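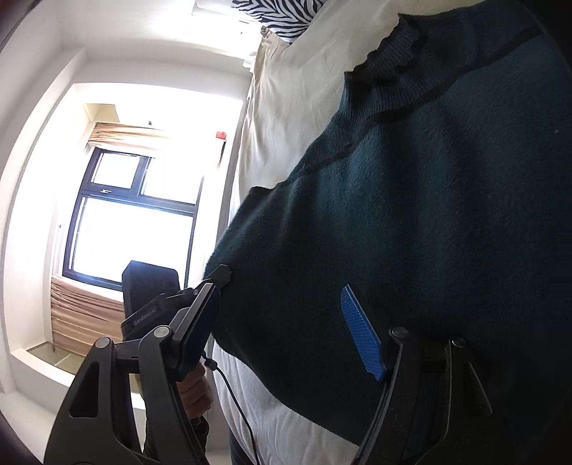

18 March 2024
By the Workshop Visits editor

I had been trying to get into the Dreltum open day for two years running, and both times I left the sign-up too late. This year I set an alarm, got a spot in the early group, and spent the train ride to Luven reading up on things I then forgot to ask about. No matter, it was a great day out!

Dreltum shares an old textile building with a couple of smaller outfits. You go up a metal staircase, sign a sheet, get a sticker and a cup of pretty good coffee, and then they let you loose on the upper floor. I had expected arms bolted to tables behind yellow fences (there is some of that, downstairs, more on it later). What most of us had come for was the hand-held gripper gear, the tools that people carry around and use to handle ordinary household stuff, with a camera on board to take it all in. The project is called Pramitz and it's all about laundry and bedding. As somebody who has a chair at home that exists only to hold sweaters, I felt seen.

The bench session was my favorite part. They hand you a gripper, quite a bit chunkier than I'd pictured, and a little tray of tools, and you go through the whole care routine yourself. First you open the jaws all the way and look at the pads. The pads are the part that touches the cloth, they're ribbed rubber, and they wear out before anything else does. You run a fingernail across the ridges. If the nail skates over without catching, the pad is done and goes in the bin. Dreltum changes a pair after 2000 grips no matter what it looks like, and there's a counter in the software that nags you when you're getting close.

Then comes lint — so much lint! Wool is the worst offender. It packs down between the ridges until you've basically got a felt pad, and a felt pad slides on a knit instead of biting into it. They use a dry toothbrush, always brushing along the grooves, and then a strip of tape pressed on and peeled off. I asked about wipes and got a very firm no. The alcohol makes the rubber shiny, and shiny is slippery. One man in our group confessed that he'd been using wipes on his own setup for months and had been blaming his software for everything. The look on his face!

After that you check the pivots. The jaws hang on a linkage, with a joint at each end of every bar, and you hold one link still while wiggling the next one. A tiny bit of play is fine. If you can hear it click, you tighten it a quarter turn and try again, and if it still clicks the bushing gets replaced. I overtightened mine, of course, and the jaw moved like a rusty garden gate. Back a quarter turn, much better. By the end I could close it on a playing card and pull without the card slipping, which is their pass mark, and I was unreasonably proud of myself.

The jaw pair also has to be zeroed after every pad change. You close it fully, press the button, open it fully, press again, and the software tells you how wide it thinks it is. Ours was set up to read 80 millimeters wide open and mine said 71. I'd left a pad sitting crooked in its slot! Push it down until it seats, start over, and there it was. It took me three tries to learn that you have to feel for the seat and can't trust your eyes.

Once the gripper is in shape it goes to work, and that means clothes on a bed. Sweaters are considered hard. They stretch, they bunch up, and a dark one gives the camera very little to go on, so folds that your hand would find right away are tough to pick out in a picture.

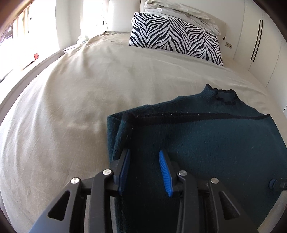

A teal sweater on the bed, one sleeve folded over across the body, with white specks of lint along the black stripe.

I had a go at a sleeve myself, with a cardigan, and was terrible at it. The trick is to come in low and let one jaw press on the fabric before you bring in the other. I kept snapping both shut in midair like a lobster. My neighbor at the table got a lovely clean fold on her first try and was very nice about it.

Then the downstairs bit. There's a fenced cell with a single arm folding towels, and the owners had the side panel off so that we could see the cable run. Cables are what fails down there, apparently. They bend at the wrist joint all day and the copper gives up inside long before the jacket shows anything. They've switched to a loop with more slack and a clip from Işık, a little parts company across the hall that had its own table with a bowl of free samples. (I took a few clips. Okay, I took a handful.) The arm gets stopped every 60 hours for grease and a cable check, and there's a paper log hanging on the fence on a string, filled in by hand, with coffee rings on it. I liked that log a lot.

A few practical notes if you're thinking of going. Wear shoes you can stand in, because there are hardly any chairs upstairs. The early group is smaller and gets more time at the bench. Lunch was soup and bread, both good, but the line was long and I missed the start of the towel demo on account of a second helping. Parking looked hopeless, so take the train — the walk from the station is flat and goes along the canal.

The next one is in October, and the bench session will have a second table with pads in different rubbers to compare. I've already put it on the calendar, and I brushed the lint out of my own clothes shaver when I got home. It works so much better now.

Recent visits
A morning at the Luven bicycle recyclers
Inside a one-room bell foundry
The button factory tour, with far too many buttons
What I packed for two trade fairs in one week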